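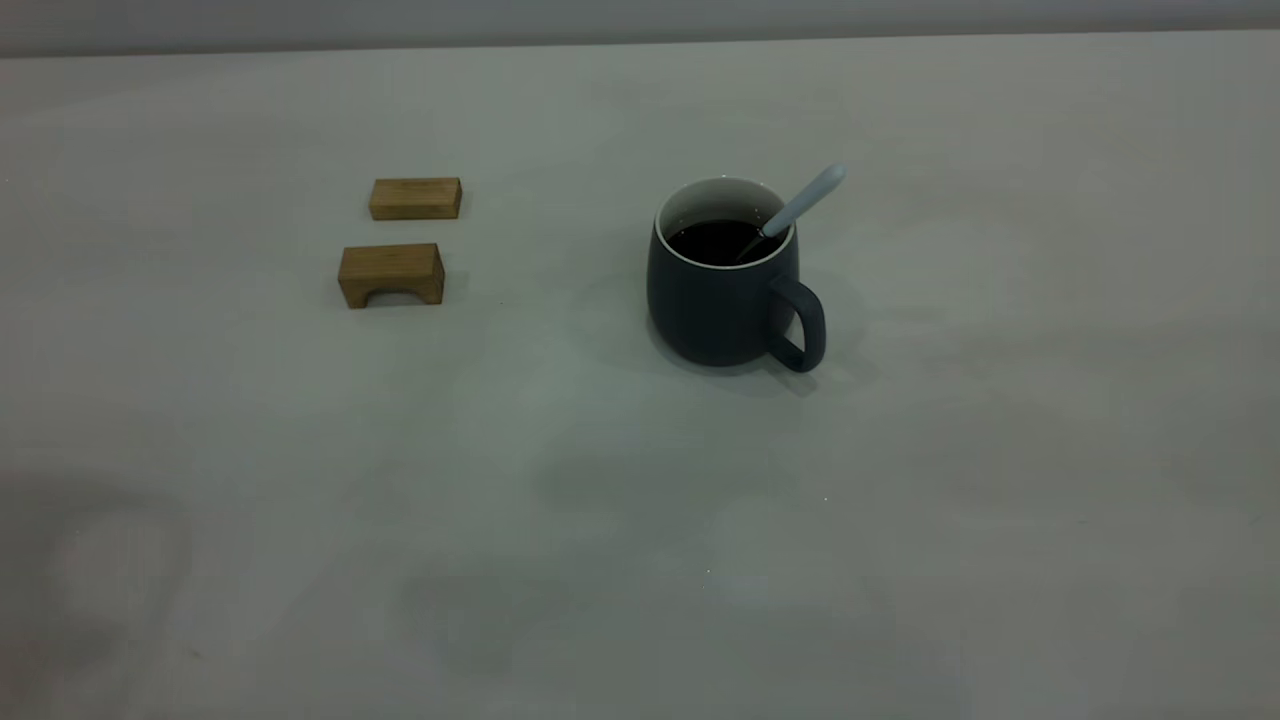
Switching from coffee to tea after twenty years - does the headache part ever end?

Kitchen Table Forum > Hot Drinks > General

marshhen
Hello everyone, long-time reader and very occasional poster. I have been a coffee drinker since college, the kind who has a cup in hand before both eyes are open, and in April I decided I would move over to tea. My stomach had been complaining and my sleep was a mess, so it seemed worth a try. I'm on day nine. The stomach is happier, I will give it that, but every afternoon at 3:00 I get a dull headache that sits right behind my eyebrows and stays through supper.

I'm drinking the Warov black breakfast blend, two mugs in the morning and one after lunch. I boil the kettle, pour it over the bag, and leave it until I remember it (sometimes that's a good long while, I have a busy house). Did any of you make this switch, and how long before you felt like yourself again?

oldpercolator
Welcome, marshhen! I made the same move a few winters back and my headaches lasted just short of two weeks, so you may be closer to the end than you think. What helped me was going slower than I wanted to. I went back to one small coffee at breakfast and had tea the rest of the day, and then after a week or so I made the coffee half decaf, and then one morning I forgot to make it. My sister did hers all at once and was cross with the whole family for most of a month, and we still bring it up at holidays.

Drink plenty of water too. I know everyone says it.

tansy_and_rue
I'm going to disagree a little with the slow way, with love. I tried it three times and each time the "one small coffee" grew back into a pot. For me it had to be a clean break. I picked a long weekend, warned my husband, made a big soup, and slept as much as I could. It was miserable and then it was over. People are different, I suppose, but if you're already on day nine I would not go back now for anything!

Also, please take that bag out sooner. Black tea left sitting gets so bitter, and if your stomach is touchy it may not thank you. Four minutes, set a timer.

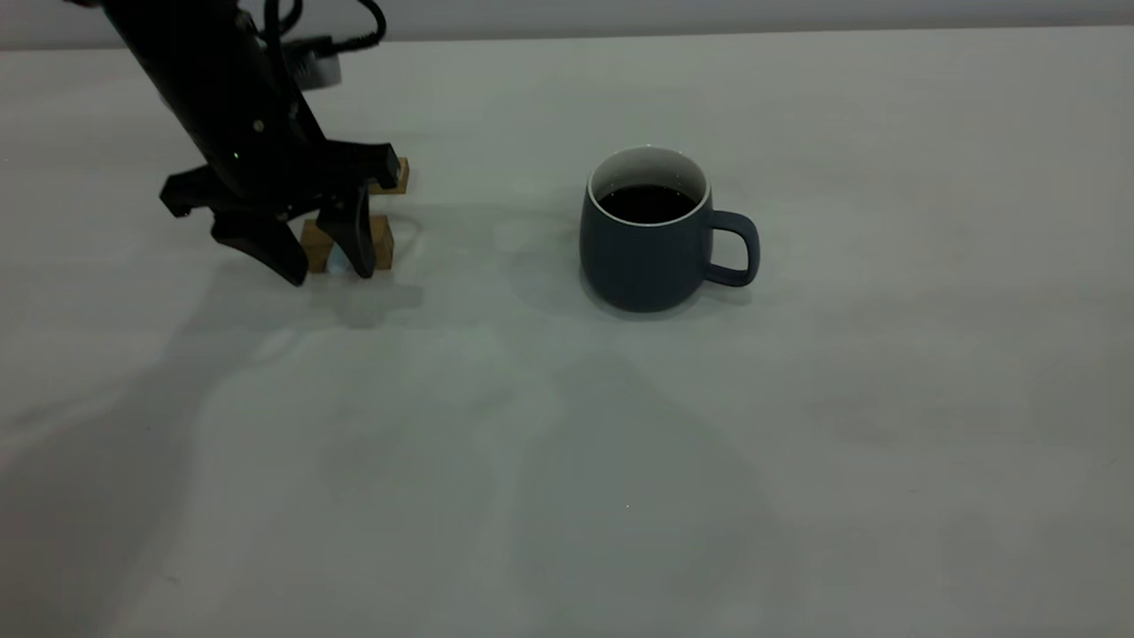
And warm the mug first, with a splash from the kettle, swirled and tipped out. My grandmother did this and I thought it was fussing until I tried it with a thick heavy mug on a cold morning. The tea stays hot so much longer, and you aren't tempted to gulp it down before the phone rings.

kettlefordays
Four minutes is fine for a light tea, but I can't agree for a breakfast blend. Five at least, and six if you take milk. I have one of the Osix kettles with the temperature setting and I use the full boil for black, then 210 when I'm making oolong. I know plenty of folks who do everything at 210 and say they can't taste a difference. I can, or I have talked myself into it, and at this point I don't much care which it is.

tansy_and_rue
Six minutes! You could tan a saddle with that. But it's your cup, kettlefordays, and I would still come over and drink it if there was cake.

brightwater_lou
Reading along from overseas, so my kettle says 100 and I leave it there. By the time it's in the pot it's more like 98 anyway. I've never owned a timer for tea in my life. I look at the color.

Marshhen, I wanted to ask about the headaches. Are you eating lunch? I ask because when I quit coffee I also quit the sweet roll that went with it, and half my trouble was plain hunger. A piece of toast at 2:00 did more for me than anything.

marshhen
Oh my goodness, brightwater_lou, you may be onto something. I used to have my second coffee with a couple of cookies at the counter, and I dropped those without even thinking about it. I'll try the toast tomorrow. I also went and set a timer, and the tea is a great deal nicer, so thank you tansy. I landed on five minutes, which should annoy everybody equally.

oldpercolator
Glad to hear it. When you finish that box, see if you can find the loose leaf from Briltance. The shop in Paterson carries it by the tin, behind the register for some reason, so you have to ask. I like it with a little honey and no milk at all

kettlefordays
No milk?? We'll need a separate thread for that one.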